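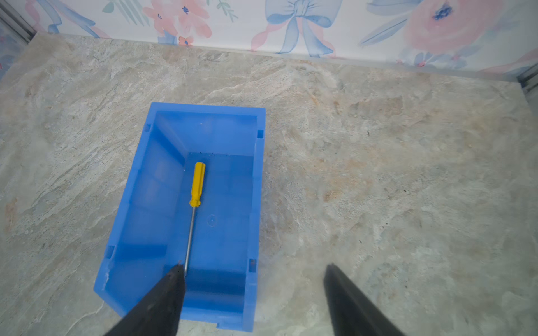
A blue open-topped storage bin on a countertop.

Plisolholm revises its guided journaling course, drops daily entries

2026-10-26

The Plisolholm wellness center in Flekside has changed the format of its guided journaling course. The daily written entry, in place since the course was first offered, has been removed. Participants will write on four days of each week, on days they choose themselves, and will no longer be asked to make up missed sessions.

The change applies to all groups that begin after the current one ends. People already enrolled will finish under the old format unless they ask to switch.

According to a notice sent to past and present participants, the decision follows a review of course records completed in August. The review covered 1242 enrollments. It looked at when people stopped submitting their weekly check-in forms and what they gave as a reason. The most common reason was a short illness or a family emergency, followed by a return to the course at a point where the backlog of unwritten entries was too large to clear. Many of those people did not come back.

"The old rules treated a week in bed with the flu as four or five failed assignments and then some," said Jozef Vermeulen, who coordinates the course. "People wrote to us to apologize for having been sick. The entries are a tool for noticing how you are doing. A gap in them is also information, and we had no field on the form for it."

The check-in form now has that field. A participant can mark a week as a rest week without giving details. The form then skips the questions on mood, sleep and energy and goes straight to the date of the next session. Rest weeks are not limited in number, but a participant who marks several in a row will get a message from the course staff asking whether they would prefer to pause and join a later group. Pausing carries no fee.

Session length has also been set more clearly. Earlier materials asked for "a good stretch of writing," which participants read in very different ways. The revised guide gives 19 minutes as the upper limit for a single entry and sets no lower limit. Group meetings remain at 60 minutes and are still held in person at the center, with a phone line open for those who cannot attend.

The prompts themselves have been reduced and reordered. The former opening unit asked participants to set an intention for the whole course in the first session and to refer back to it in every entry. In the new version this task is moved to the middle of the course and is optional. Reviewers found that a large share of first-session intentions were rewritten later, often more than once, and that participants tended to describe the rewriting as a mistake. The guide now says that an intention may be changed at any time and that earlier versions should be left in the notebook, undated if the writer prefers.

Two prompts dealing with physical symptoms have been taken out. They asked participants to connect a pain or an illness to a recent emotional event. Vermeulen said the prompts were outside the scope of the course – the center does not give medical advice – and had led to questions that facilitators were not trained to answer. They have been replaced with a plain log in which the writer records what was felt, when it began and whether a doctor has been contacted. The log is private and is not collected.

Facilitators will complete a short retraining before the first revised group starts. It covers the new form, the procedure for pausing an enrollment and the limits on what may be discussed in meetings. The material was prepared in-house and tested with a small group at the Hornska branch, which has run a shorter version of the course for people caring for relatives at home. The Hornska course keeps its own schedule and is not affected by the changes, apart from the symptom log, which it adopted during the test.

Printed workbooks will again be supplied by Vandenberghe, the local printer that produced the earlier edition. The new workbook is unlined on the right-hand pages and has a lie-flat binding, which several participants had requested so they could write in bed or in a chair. Page numbers have been dropped. The previous edition used them to match pages to days, and this no longer applies. Remaining copies of the old workbook can be used with the revised course if the day headings are ignored, and the center will mail a correction sheet on request.

Course fees are unchanged. Participants who left the course before finishing, for any reason, may join a revised group once at no charge, provided they still have their enrollment letter or can give the name under which they registered. Places in each group are limited by the size of the meeting room, and former participants will be placed in the order in which their requests are received.

Requests to switch format, pause or rejoin should be made in writing to the front desk in Flekside. The center asks that medical documents not be included. The revised guide is available at the desk and can be read there before enrolling.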